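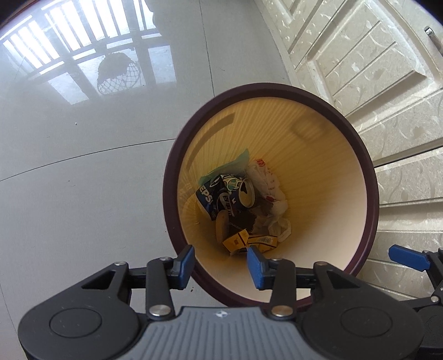 February 24, 2018
By the Mallier staff
Reading time: 2 minutes

The cleaning lead at the Bouzid guesthouse in Gravovdale has emptied room bins for a living long enough to have firm views on their shape. We spoke in the linen store between two floors of checkouts. The house has 40 rooms and one bin in each.

"I want it narrow at the foot and wide at the rim," she said. "Straight sides hold the bag by suction. You pull and the bag tears."

Ribbed interiors she accepts with reservations. Fine vertical ribs let some air down behind a liner, but they also hold dust, and an unlined bin needs a brush, not a cloth. A pale interior is preferred because residue shows on it.

The usual contents are drink cans, small cardboard boxes and plastic bags. Cans and card are separated by hand at the cart. "A crushed can is fine with me – it takes less space. A can with a mouthful left in it is the problem. It gets into the card and then the card is trash too."

Plastic bags cause the most trouble by volume. A crumpled bag springs open again and the bin looks full at half its load. Staff are told to press down with the flat of a gloved hand, never with the fingers, and to tip out anything that will not press.

On placement she is strict. The bin stands on tile, clear of the door swing. Glossy tile is mopped with the bin lifted off, and the base is wiped before it goes back.

In September the house changed to Sido liners, bought in cartons of 1000. She rates them as adequate. "They fit over the rim with enough to fold. I have no other opinion on them."

We use cookies to remember your settings. Accept | Manage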